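Início | Caderno | Protocolos | Pessoas | Arquivo
Pesquisar neste caderno... Ir
Imprimir esta página | Enviar por e-mail

Caderno de bancada, sala de bioacústica
Janeiro, 22h40, ainda no computador

Voltei agora do túnel de Lutville e escrevo já, porque amanhã não me lembro de metade (a entrada anterior ficou a meio exatamente por isso, peço desculpa a quem tentou perceber o que eu queria dizer com "limiar estranho, ver depois").

Fomos eu e o Cristóbal. Chegámos com luz, montámos os dois microfones na boca norte, um a cada lado, e deixámos o terceiro lá dentro, na reentrância onde em novembro havia fezes frescas no chão. Hoje havia poucas. Temperatura à entrada: 8 graus, o que para morcegos nesta altura já é um convite a dar uma volta, e de facto deram!

Primeira passagem pouco depois do pôr do sol, nítida, com o detetor em heteródino nas mãos do Cristóbal. Ele jura que é um rinolofo, eu também acho, mas quero ver o espectrograma inteiro antes de pôr nome. No total a triagem automática deu 145 ficheiros com qualquer coisa dentro. Digo qualquer coisa porque já abri uma boa parte e há de tudo: pingos de água, o fecho do casaco do Cristóbal (várias vezes, ele tem frio e abre e fecha aquilo sem dar conta), e um apito agudo contínuo que desconfio ser da fonte de alimentação do gravador.

Sobre o apito. Já aparecia nas gravações de dezembro e na altura culpei o cabo. Troquei o cabo. Continua. A Zuzanna diz que é a bateria quando desce abaixo de certa carga, e pode ter razão, dado que só aparece na segunda metade da noite. Proposta: gravar uma hora em silêncio dentro do armário com bateria cheia e outra com bateria fraca e comparar. Quem estiver cá de manhã que comece, eu só chego depois do almoço. 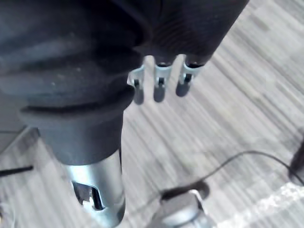 Outra coisa que quero deixar escrita antes de dormir é a história dos zumbidos de captura. Nas sequências do microfone norte há pelo menos três em que os pulsos vão ficando cada vez mais juntos, como quando o bicho se aproxima de uma presa, só que no fim não há pausa nenhuma. Num ataque a sério eu esperava um silenciozinho antes de retomar o ritmo de busca. Estes passam direto. Será que estão a inspecionar o microfone? Ou o suporte? Pusemo-lo mais alto desta vez e a haste fica mesmo no caminho de voo, portanto não me admirava nada. Da próxima encostamo-la à parede e vemos se desaparecem.

O software Nedivau voltou a classificar tudo o que é frequência constante como uma espécie só, com uma confiança altíssima, o que me irrita um bocado. Mudei a janela da transformada e melhorou, mas agora demora uma eternidade. Deixei a correr no computador velho, o que tem o papel a dizer NÃO DESLIGAR. Não desliguem.

Contas rápidas, para não me enganar outra vez na apresentação: com o som a 331 m/s (a zero graus, hoje era um pouco mais), um eco que volta ao fim de 11 milissegundos dá um alvo a menos de dois metros. Não esquecer de dividir por dois!! O som vai e volta. Em outubro apresentei o dobro das distâncias à frente de toda a gente e só a Zuzanna reparou, e teve a bondade de me dizer no corredor.

Leitura em atraso: o relatório da Ma sobre o viaduto, que tem um apêndice com o modo como calibraram os ganhos. Vi por alto e usam um alto-falante de referência a uma distância fixa. Nós fazemos a olho, com o molho de chaves do Cristóbal a abanar diante do microfone. Funciona, mas não dá para pôr num artigo. Perguntar à Arkura se ainda emprestam o emissor de ultrassons e por quantos dias.

Coisas soltas:
- as espumas de vento estão a desfazer-se, a do microfone dois já deixa migalhas
- faltam cartões de memória; usámos os últimos hoje
- o trinco do portão do túnel prende, levar óleo
- a lanterna vermelha boa é a que tem fita no cabo, a outra apaga-se quando quer
- gastámos uns 30 euros em combustível, tenho o talão na carteira

Próxima ida: assim que houver outra noite sem chuva e acima dos 5 graus. O Cristóbal pode, a Zuzanna ainda não sabe. Eu levo a sopa.

Acrescento, 23h15: abri mais uns ficheiros e há dois animais ao mesmo tempo numa das sequências do microfone de dentro, com frequências ligeiramente afastadas uma da outra. Lindíssimo. Guardei na pasta "ver com calma", falta cortar o início

Imprimir esta página | Enviar por e-mail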